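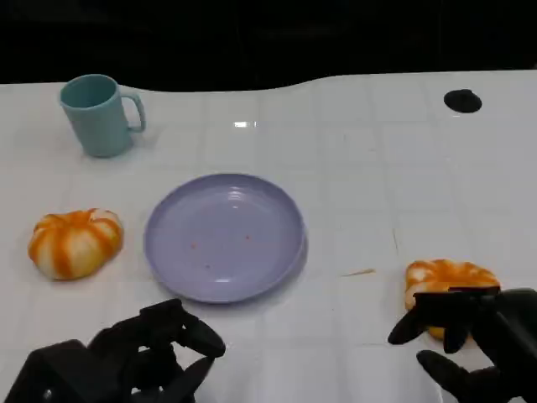
Work Organization and Automation
Handout 6: Two-handed picking cells and the operator role
Instructor: Randi Fagerlund

Reading for Friday: the Skurkell case, sections 2 and 4. Skip section 3 on financing.

1. Background

Skurkell packs mixed household and gift items at its Lunde site. Before the change, 13 packers worked one line per shift. Each packer picked, checked and placed items by hand. The integrator, Dravmont, installed two-armed cells with jointed hands at the first four stations. Order data comes from Flolow, the scheduling software already used in the warehouse.

2. What was automated

Grasping and placing of single items. Rounded, ribbed or soft goods stayed manual in the first phase and moved to the cells in the second. Carton folding, labeling and returns are still manual.

Volume at the time of the study: almost 4,000 items per shift.
Operator interventions logged in January: 609.
Of these, grasp faults: 301. The remainder were split between order data errors and blocked outfeed. The case does not give the split.

3. Task changes

Former packers at the cells are now called cell operators. Their work consists of clearing faults, demonstrating grasps for new items, and wiping down the work surface between batches. Walking distance went down. Time spent watching a screen went up. Two operators asked to return to manual packing and were moved to returns.

Pace is the main point of dispute. On the old line a packer could work ahead and then slow down. At a cell, the fault sets the moment of work. Compare with machine-paced work in Handout 3.

4. Skill and pay

Grasp demonstration was first treated as part of the packer grade. It was regraded after eight months. Note that fault clearing was not regraded, although operators described it as the harder task.

5. Terms

Intervention: any stop that requires a person to act at the cell.
Residual task: work left to people after the automated portion is defined.
Allocation: the decision on which tasks go to whom, and who makes it.

6. For discussion

Which residual tasks at Lunde were planned, and which appeared later?
Should intervention counts be used in individual performance reviews?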